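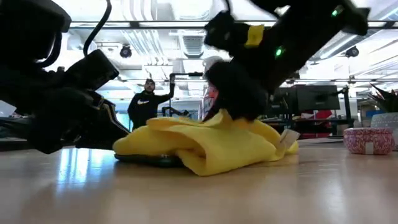
A yellow cloth and a patterned round container on a table in the shared workroom at Katene House.

Katene House has reopened its shared workroom in Pruvomcombe after a refit that began in March, the building's management announced on September 19, 2020. The room takes up most of the upper floor and is open to all tenants on weekdays.

The refit cost $3,329 and was paid for from the tenants' improvement fund. It covered new light wood-toned tables and repairs to the floor near the stairs. The long ceiling lights were kept.

Lachlan Trevaskis, who manages the building for Anex Property Services, said tenants had asked for surfaces that could be cleared and wiped down between bookings.

"The old tables had reached the end of their useful life," Mr. Trevaskis said. "Groups now have a proper place to work, and we ask that they leave it as they would wish to find it."

Under the revised house rules, cloths are to be returned to the supply shelf at the end of each booking. Drinks are permitted at the tables in closed bottles only. Personal items left in the room will be held at the front desk for three days.
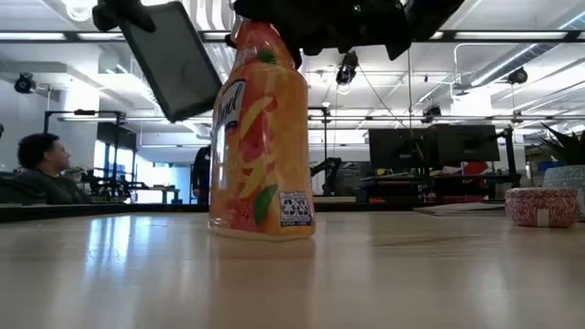

A bottle of orange-colored juice on one of the workroom tables, with the ceiling lights beyond.

The workroom measures about 4,000 square feet. Bookings are made through the Skodeo calendar, which tenants can reach with their existing building login. Requests for evening use should be sent to the management office in writing.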